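Class action notice from Flerkon settlement – worth filing?

marlow_pete
Got a postcard in the mail saying I may be a class member in a case against Flerkon and Gondiveo. They supposedly agreed between them to keep prices up on replacement filter cartridges. I bought a lot of those. Claim deadline is in June. Has anyone filed one of these and seen money? My gut says the lawyers get paid and I get a coupon.

tdk_ohio
Your gut is right. I filed in a different price-fixing case years back and got a check for 4 dollars. Spent longer finding the receipts than it was worth.

QuietLedger
Depends on the case. With direct purchasers the checks can be decent. If you bought from a store you're an indirect purchaser, and whether you can recover anything depends a lot on your state. What does the long-form notice say? The postcard is only the summary.

marlow_pete
It says indirect purchasers in certain states, mine included. Up to 15 cartridges with no proof of purchase. Above that they want receipts.

tdk_ohio
"Up to" is doing a lot of work there. They pay pro rata. If a million people file, you get pennies.

QuietLedger
A million people won't file. Most people throw the postcard out. I'm not saying it's a windfall, but "don't bother" is exactly what a defendant would like you to say, at least where unclaimed money goes back to them. Check whether this one has a reversion clause.

rhubarb_lane
Is the postcard even real? I got one for something called the Prakolent settlement and it wanted my full Social Security number on page one. Went straight in the shredder.

QuietLedger
Good instinct. Look up the case number on the court's own site and get the administrator's address from the order. Don't use the link on the card until it matches.

marlow_pete
Did that over lunch. Case is real. The preliminary approval order is 131 pages with exhibits and I read maybe a third of it. Fee request is a third of the fund plus expenses. No reversion that I could find, leftovers go to a second round of payments and then to a charity the judge approves.

I run a small shop, so this isn't one household filter we're talking about. We went through a stack of those cartridges every year and the price went up each time I reordered, from both brands, same month. I thought it was odd back then and said so to the rep, Samuele Cirillo, and he told me it was resin costs. Maybe it was. 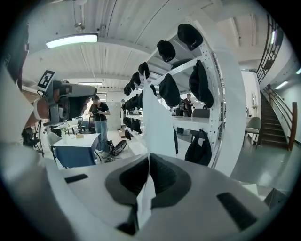

So I have invoices for most of it, but they came through a distributor called Iglesias, and I can't tell if that makes me an indirect purchaser or something else. The notice has a definition that runs half a page and I still don't know.

QuietLedger
If Iglesias bought from Flerkon and resold to you, you're indirect. If Iglesias was only taking orders and Flerkon billed you, that's different. Whose name is on the invoice?

marlow_pete
Iglesias on all of them.

QuietLedger
Then most likely indirect, but call the administrator and ask. And if your total is big, talk to a lawyer before the opt-out date. Once you're in, you've released your claims.

tdk_ohio
And the lawyer will charge him more than the claim is worth. Same prices going up in the same month doesn't prove anything anyway. Gas stations across the street from each other do it all day long.

QuietLedger
Nobody has to prove it at this point, they settled. Plenty of first calls are free, too.

tdk_ohio
They settled without admitting anything. Companies pay to make a suit go away. I'd want to see one document where they agreed on a price.

rhubarb_lane
Do you still file if you think it was nothing?

tdk_ohio
I'd file. I just wouldn't plan a vacation on it.

marlow_pete
Left a message with the administrator at 2 and no call back yet. I'll post what they say about the distributor question – if they say anything.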